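Rorncombe Chapel

Rorncombe Chapel is a small Methodist chapel on the road between Stindby and Wondurby, and I've been going there long enough that I volunteered to write this entry (sorry, it's a bit chatty!). It opened in 1953 and seats 80, though we squeeze in more at Easter.

History
The land came from the Leblanc family, who farmed next door. The first services were held in their barn, and the pews came secondhand from Stindby. Nadège Guérin played the organ for 57 years and I still hear her version of every hymn in my head.

Building
It's plain brick with a tin-roofed hall added on the north side. Sunday school meets in the hall, and so does the quilting group.
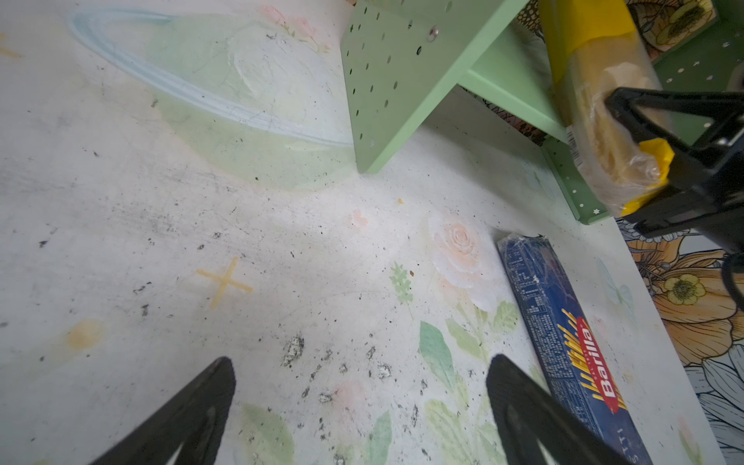 Tabletop with a ringed planet and pink flowers.

Records
The baptism register has 1034 names in it, mine included. It's kept at Wondurby now, and you have to write ahead to see it.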